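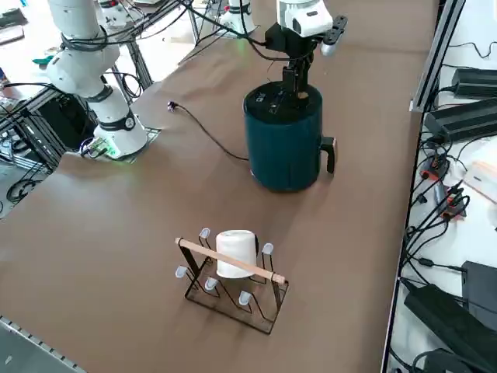

Gumstead, all 261 minutes of it

Home Reviews Lists About Contact

Quick one before bed. Saw Gumstead at the Tevden last night and my back still hurts. 261 minutes, one intermission, no cushions. I'd go again.

So it's Themis Drakos's second movie, the first being Cloutier, which I was pretty rude about on here. Long, gray, everybody whispering. This is longer and grayer but people talk at a normal volume now. Big improvment.

Plot, sort of: a ferry town loses its ferry. Kanchan Shakya plays the ticket clerk who keeps opening the booth every morning anyway. That's the first hour. Then her brother comes home from Clurkow with a van full of somebody else's furniture and the whole thing turns into a crime movie for a while – a slow one, but I was leaning forward.
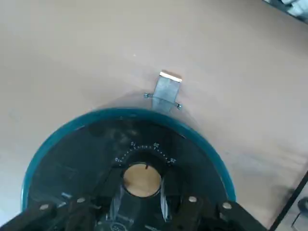 Dark dial, teal rim.

Shakya is so good. There's a long take of her counting out change for a guy who's not going anywhere, and she gets the total wrong and lets it stand. No music. Two rows up a man was crying into his popcorn bag.

Stuff I didn't like. The flashbacks. All of them set in 2000 and you can tell only from the phones. Also the brother gets a speech in the van that should of been cut, we got it already from his face. And the dog vanishes after the intermission, no mention, nothing.

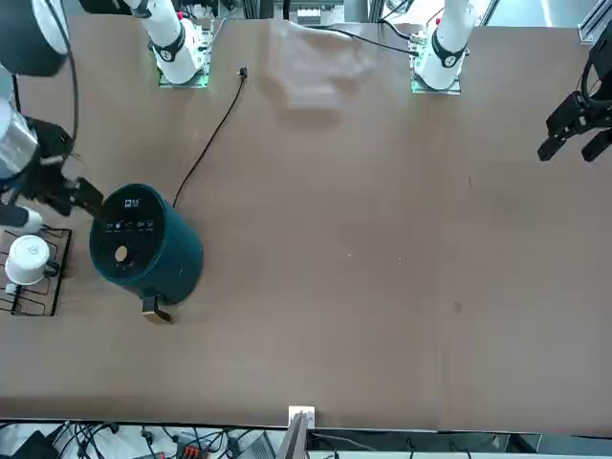

Teal air fryer, brown table.

The sound mix was weird where I was sitting, far left, dialog kind of swimming under the rain. Might be the Tevden, they only have 50 seats and the speakers are older than me. Sit in the middle if you can.
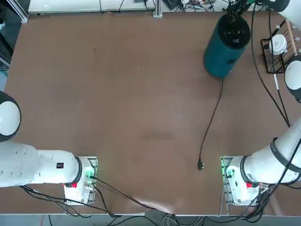

Anyway, the ending. Won't spoil it. I'll say the last shot runs forever and I started out annoyed with it and then wasn't. Still chewing on whether she sees the boat or just hears it. My sister says hears. We argued the whole drive home.

Plays there through November I think, check thier board. Eat first.

Related posts
Cloutier: whispering in the fog
Movies with good vans
My 100 favorite last shots, part one
Intermissions, please bring them back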